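Reading Charts, Session 3: Moving Averages and What They Can Tell You
Handout for the evening course, 17 Jul 2021

Welcome back, everybody! Last time we spent so long on trend lines that we never got to the averages, so we are starting with them now, and the part on volume moves to the next session. Please keep your notes on highs and lows close by, since they come up again near the end.

1. What a moving average is

Prices jump around. If you look at a daily chart of almost any stock, you will see a line that goes up a bit, down a bit, up a lot, and then sideways for a while, and it can be quite hard to say where the thing is going. A moving average smooths this out. You take the closing prices of the last so many days, add them up, and divide by the number of days. Tomorrow you drop the oldest price, put in the newest one, and do the sum again. Join the results together and you get a calmer line that follows the price at a distance.

Let us do a very small one by hand, with 3 days, using our practice stock Wolten. Say it closed at 190, then 192, then 197. Add them up and you get 579, and 579 divided by 3 is 193. If the next close is 199, the 190 drops out, and we have 192 plus 197 plus 199, which makes 588, and the new average is 196. So the average went up by 3 points while the price went up by 2. Several of you found this odd when we tried it on the board, and I am glad you asked! The average moved more than the price did because a low number left the window at the same time as a higher one came in. What falls out matters just as much as what comes in.

2. Short and long averages

The number of days you choose is called the length, or the period. A short average hugs the price and turns quickly. A long one is slow and takes its time about everything. The 200-day average is the one you will hear about most in the financial news, and people use it as a simple way of saying whether a market is in a long upward stretch or a long downward one. Price above the line, fine weather. Price below it, keep your umbrella handy. It is a crude rule, but a surprising number of people have it on their screens, and that alone makes it worth knowing.
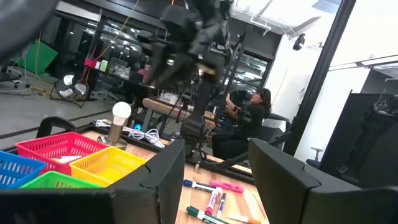 Why do the short and long averages so often disagree?

They are looking at different stretches of time. A short average only knows about the last few days, so a sharp drop this week will turn it down at once. The 200-day average has that same drop in its sum, but it sits there beside many months of older prices, and it may go on rising for weeks. Both are correct about the stretch they cover.

3. Crossovers

When a short average climbs up through a long one, chart readers call it a bullish crossover, and when it falls down through it, a bearish one. Look at the Jeltness chart in your folder. There is a clean upward cross in January, and the price keeps rising nicely for quite some time afterward. It makes a lovely picture, and I could stop there and you would all go home happy.

But please turn to the Flinivska chart as well. The price there goes sideways for most of the year, and the two averages cross back and forth over each other like a pair of shoelaces. Anyone who bought and sold on each of those crosses would have bought a little too high and sold a little too low, over and over, and paid a fee each time. This is called being whipsawed, and it is the main weakness of the method. Averages need a trend to work with.

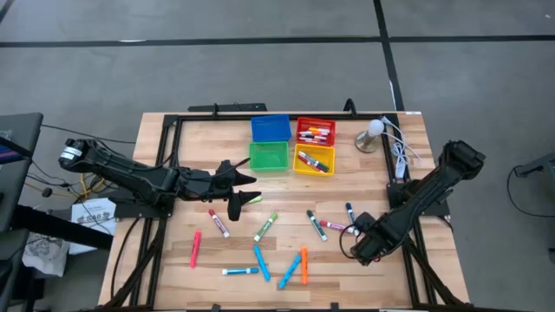
The other weakness is delay. An average is made entirely of prices that are already in the past, so it has to be late - there is no way around this, whatever length you pick. Make it shorter and it is less late, but you get more false crosses. Make it longer and the false crosses thin out, but by the time you get your signal a good part of the move may be gone. I have tried a great many lengths over the years (more than I would like to admit) and have never found one that was free of this trade.

4. Using an average alongside highs and lows

Go back to your notes from last time. If the price is making higher highs and higher lows, and is also above a rising long average, then two separate ways of looking are telling you the same thing, and you can feel a bit more comfortable. If they disagree, I usually wait. Waiting costs nothing in fees, and there will be other charts.

5. To do at home

Take the Tawfik price sheet. Imagine you start with 1000 dollars, in cash. Work out the 3-day average for the whole sheet, by hand or on a spreadsheet, and mark each place where the closing price crosses it. Buy on the upward crosses, sell on the downward ones, and write down what you have left at the end. Then do it all again with a longer average of your own choosing. Leave the fees out the first time, and put them in the second time, using the rate printed at the foot of the sheet.

Bring both results with you, even if they look wrong, and we will go through them together before we start on volume.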